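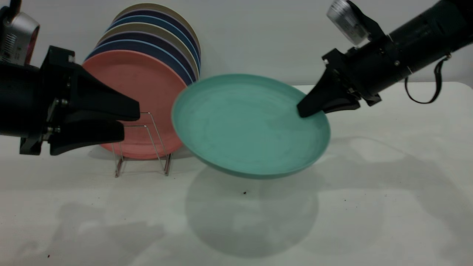
Email subject line test, odd split

fallau_ops
List of 1,207 trade contacts, split in half. Version A had the product name in the subject line, version B had the delivery time. B got more opens, A got more clicks. Which one do I report to the client?

bistach
Clicks. Opens are unreliable now that mail apps load the tracking pixel by themselves. 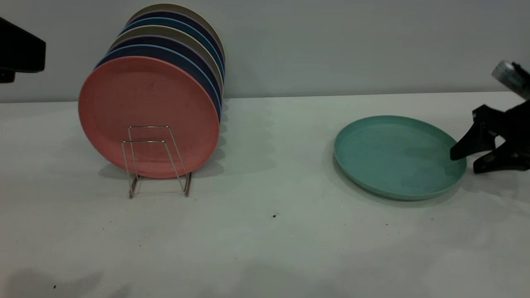 dolthorpe_mail
Agree on clicks, but check the landing page before you call it. A and B should differ in one thing only. We did a mailing where someone changed the button text in one version as well. The result was useless.

fallau_ops
Same page, same button. Total clicks were 196.

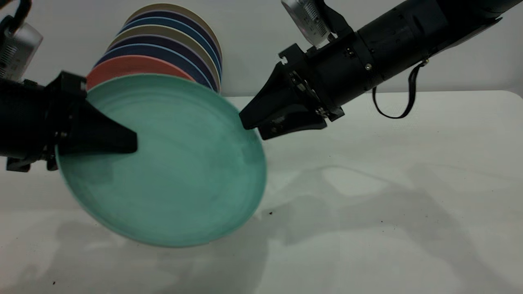 Mint plate, tilted

vandusen_b2b
Disagree with bistach. Opens are inflated in both halves equally, so the difference still tells you something. Report both.

bistach
Only if the mail apps are spread evenly across the halves. Was the split random or by sign-up date?

fallau_ops
Sign-up date. Older contacts got A.

bistach
Then it isn't a test. Older contacts may click more whatever you send them.

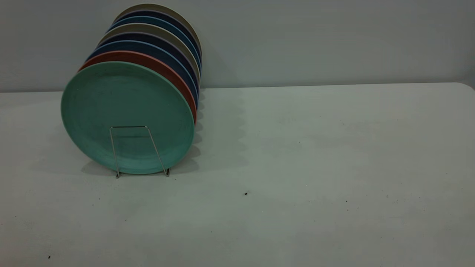

Plates in the rack, green at the front

vandusen_b2b
Fair point, I had assumed random. Run it again in October with a random split and leave out anyone with no clicks in 90 days.

dolthorpe_mail
I'd keep the inactive ones in and tag them. Leave 3 weeks between sends.

fallau_ops
Will rerun with a random split and tags.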